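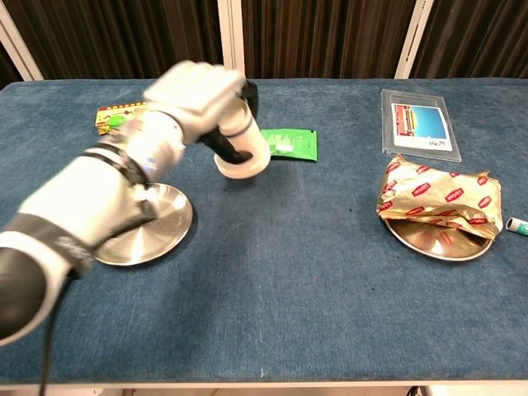 Covering a table with fabric: keep it or strip it?

Posted by Nana Tetteh, September 2025

I put a mottled blue cloth over the sorting table, the carpet-like kind with a thin light trim along the front. Snacks get divided up on it before they go into the care boxes, using two round steel plates. The gold foil package is on the right plate, and the green packet stays in the middle until I decide which box it goes in. My problem is lint. Little white specks show up on that blue no matter what I do. Is there a better cover, or should I go back to bare wood?

aarne_lindqvist
Keep the cloth. Steel plates on bare wood slide and make a racket. I go over mine with a damp rubber glove before each round and it picks up most of the fuzz. Takes a minute.

benmoussa7
I disagree. Anything with a pile holds crumbs, and you are handling food. Yes, it's wrapped, but packets split. Get a wipe-clean cover. Mine came from Fledero and has held up for two years.

Nana Tetteh
I had a vinyl one before this. It curled at the corners and the plates skated all over it.

benmoussa7
Then it was too thin. Buy the heavy kind and leave it flat overnight under some books.

vekik_91
Different question – why plates at all? That gold package hangs over the edges already. Trays with straight sides would hold more and stack better.

Nana Tetteh
I already own the plates, and the raised rim is enough for small things. The big foil ones are the only trouble.

aarne_lindqvist
Round plates are fine. What I would move is the card in the plastic sleeve, the one with the blue sky and the red and yellow building. It's right behind the gold package and somebody will pack it by mistake. Same with the little white tube with the green band next to the plate.

Nana Tetteh
The card goes in a box too, but last. Fair point about the tube. I'll find it another spot.

vekik_91
I still say trays. What are you doing about boxed stuff like the yellow and red one at the back?

Nana Tetteh
Flat boxes go on the bottom, foil on top. Next round is in October, so I have time to try the glove first and price a heavier cover after that.

benmoussa7
Measure the overhang before you order. I didn't.

Related threads
Nadach storage bins – lids that won't close
Best way to pack chips without crushing them
Getting labels off steel plates
Care box weight limits, 413 replies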